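Sorting bottles and cans: your questions answered

Sorkent collects empty drinks containers from homes and small offices in Arkville and takes them to the depot on Dridatgate. These are the questions we get asked most. If yours isn't listed, ring the depot or ask at the hatch.

What can I put in my bucket?

Plastic drinks bottles of any size, drinks cans and small plastic bottles from the kitchen or bathroom. Labels can stay on. Please keep out glass, batteries, aerosols and anything that has held paint, oil or garden chemicals.

Do I have to use a Sorkent bucket?

No. Any round bucket, tub or large bowl will do as long as it is clean and has no holes in the bottom. Plastic is best, as metal ones are heavy on the stairs. We lend out buckets for a deposit of £3, which you get back when you return it.

How should I put the bottles in?

Stand them upright with the caps at the top. More will fit in, and anything left in the bottom of a bottle stays where it is.

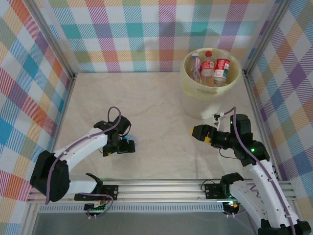

Three bottles standing upright in a cream plastic bucket.

Do bottles need to be empty?

Yes. Pour away what is left, give the bottle a quick rinse and let it drain. We do get bottles with some drink still in them, and they make the whole bucket heavier and sticky. If a bottle won't come clean, put it in your general waste.

Caps on or off?

On. Loose caps are small enough to fall through the sorting table at the depot and are then lost. Screw the cap back on after rinsing.

Should I crush the bottles first?

Only the large ones, and only if you are short of space. Small bottles and cans are easier to sort in their own shape.

What is the best way to sort a big pile?

Clear a bit of floor and tip everything out where you can see it. Pick up one item at a time, check the cap, and stand it in the bucket. Keep the bucket within arm's reach so you are not walking back and forth.

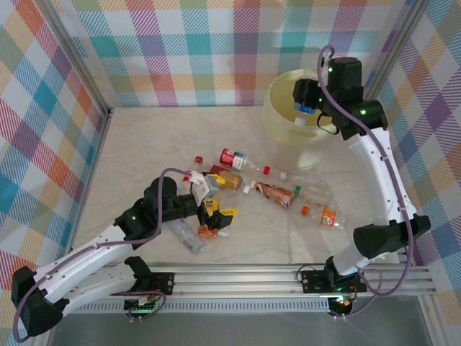 Start with the tallest bottles and put them round the side, then fill the gaps with the smaller things. A full pile from an average household takes 15 minutes. Anything you are not sure of can be left on the floor until the end and checked against the list at the top of this page.

Can cans and bottles go in together?

Yes, they are separated at the depot. Small packages can go in too if they are plastic. 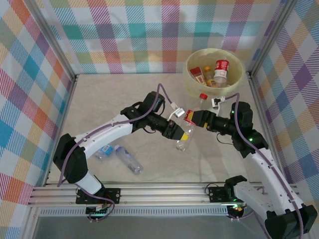 Mixed items in a round bowl, with more bottles on the floor beside it.

Is there a limit?

We take up to 50 items per household at each collection. If you have more – after a party, for instance – bring the rest to the Barbosa counter at Dridatgate, next to the main gate.

My bucket was not collected. What now?

Leave it out for one more day. If it is still there, let us know and we will arrange another visit.

Page last updated 19 March 2018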